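Wekach and your job: questions we keep getting

Is a robot taking my bench?
Not this year. Wekach is learning cable and power strip handling from people on the Holari floor, and it is a slow student. The first units go to the night line in May, where we have had nine open positions and very few takers.

So what do I do all shift?
You hold a gripper in each hand and do small jobs at a table, over and over. The program needs 800 clean runs per task. We have 551 for power strips. Yes, it is as thrilling as it sounds.

Does it pay the same?
Your regular rate, plus the skill premium. Payroll codes it as "other," which we are trying to fix.

Can I say no?
Yes. Tell your lead and you go back to packing — no form, no talk about attitude.

Will the recordings be used to grade me?
No. Runs are stored by task number, and supervisors can't open them. Fumbles are kept too, so fumble in peace.

What happens to packing once the robots work?
Some 77 jobs will change. We have promised no layoffs through the first year. After that we don't have an answer yet, and we would sooner leave this line blank than fill it with cheer.
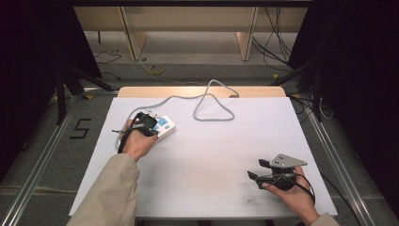

Lovely Policarpio: The pay answer is fine, but please add something about wrists. Two hours with the grippers is my limit, and the schedule says four.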